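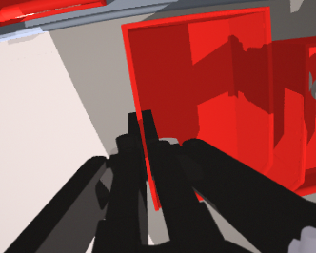

Simulator view, black gripper in front of the red bin

Running a robot demo for an open day - simulator first or real arm first?
Posted by Modupe Fashola

Hello everyone! We have our open day at the Biddale workshop in April and I've been handed the robot corner, which I'm thrilled about and also a bit nervous (I normally do the sign-in desk). We'll have one small arm doing a pick and place job, plus the simulator on a big monitor. I get groups of 30 and each group stays 20 minutes. Should I start people on the simulator or go straight to the arm? And do I need to dress up the simulator at all? Ours is very plain, flat gray and cream surfaces with the red bin, and I worry the kids will find it dull next to the real thing.

Fergus Sutherland
Real arm first. Kids want to see it move.

Ladi Iyamu
What a lovely job to be given, and please don't worry! I did this for two years at Gotitance and I'd go the other way from Fergus, though I see his point. Put the simulator on while people are still wandering in and finding a place to stand. Park the view close up behind the fingers, the way you have it, with the bin right in front. From the back of a group you can hardly see a small gripper on a table, but on a monitor everybody gets a good look at how the fingers meet in the middle. Five minutes of that, then the arm, and leave the last few for questions - there will be many, mostly from the parents.

I wouldn't dress it up. The plain surfaces are fine and that bright red stands out nicely. If you have a spare keyboard, let a child or two steer the simulated one. We had one little girl who simply would not give it back!

Oluwatosin Ekpo
Agree with Ladi. Also split the 30 in half if you have a second helper, and put tape on the floor well outside the arm's reach. Check the monitor cable the night before. Ours was too short and we ended up with the screen facing the coats.

Modupe Fashola
Thank you all so much, splitting the group it is. Off to measure the cable now!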